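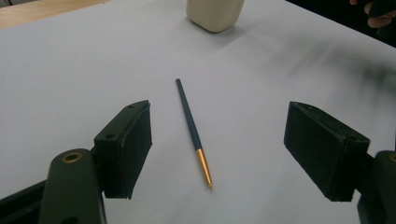 June 23, 2022
By our workplace correspondent

The packing hall at Trakside in Kirnwood starts at six, and by ten past the benches are full. Trakside packs stationery for other companies: gift sets, school packs, conference folders. The goods come in loose and go out in boxes. Most of the work in between has always been picking up one small thing and putting it next to another.

Since last September part of that work has been done by two robot arms, bought through Rolleston, a supplier of handling equipment. They stand at the far end of the hall and between them fill 665 sets on a normal shift. A set might be a pen, a notebook and a card. The target in the original plan was 1,000, and the firm has stopped putting that number on the noticeboard.

Pens are the awkward part. A pen is thin, it rolls, and it lies so flat that the fingers have to come down almost to the table to get hold of it. If they close too early they push it away. If they close on the wrong end, it goes into the tray backwards and somebody has to take it out again.

The staff teach the arms by doing the job themselves with a gripper held in the hand. Each movement is recorded and used to train the system. There are 12 people on the training rota, all of them from the packing benches, and they do it for half a shift at a time. Packers who have been there for years say the first week was the worst, as they had to slow down and use two stiff fingers for something they had done without looking since they started.

The rota pays slightly more than packing. It is also quieter, and you can sit down. On the other hand, it is lonely work compared with the benches, where people talk all morning, and several of those who tried it asked to go back.

Trakside employs 30 people in the hall, the same as before the arms came. The company says it has no plans to cut that number. The packers have heard this and mostly believe it for now, though two who retired in the spring have not been replaced on the early shift — their hours went to the warehouse instead.

The largest order on the books is for Vávra, a maker of boxed writing sets, and it is still packed by hand. The boxes have a ribbon, and the ribbon has to be tied.

14 shares
3 comments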